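How to Wash a Big Bin of Building Blocks
Posted 10/8/24 on the Flisirdale Family Pages

If you've just carried home a bag of secondhand blocks, you already know the smell – a bit of basement, a bit of old juice box. Ours came from the June swap, 230 pieces for 2 dollars, and I was so pleased with myself that I almost forgot they needed a bath!

Start by pulling out anything with a sticker, a motor or a battery. Those get a wipe with a damp cloth and nothing more. Everything else can go into a mesh bag, and from there into a sink of warm (please, not hot) water with a squirt of dish soap. Swish it all around, then let it soak for 19 minutes while you have your coffee. An old toothbrush is lovely for the gunk between the studs.

Rinse twice, shake the bag well over the sink, and spread everything on a towel overnight. I flip mine once before bed, studs down, so the water can run out.

Sorting comes last, and a divided tray makes it go so much faster. One color to a section is plenty.

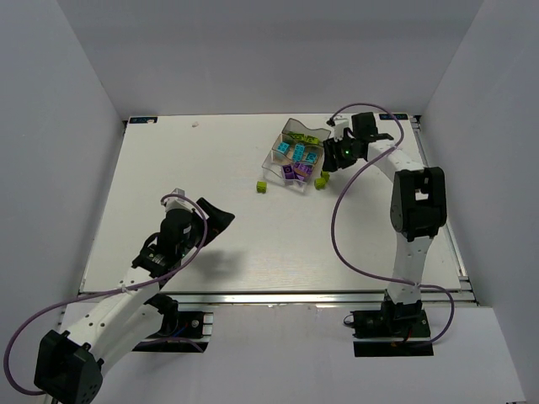
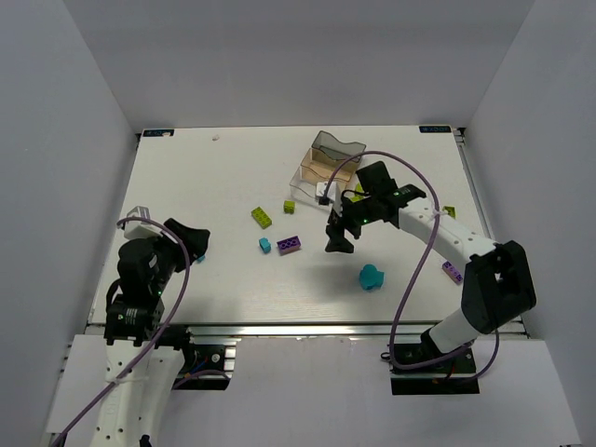
Leave the lid off your storage bin for another day or so if your house runs damp like mine does. Next time I'll get to the baseplates, which are a whole other story.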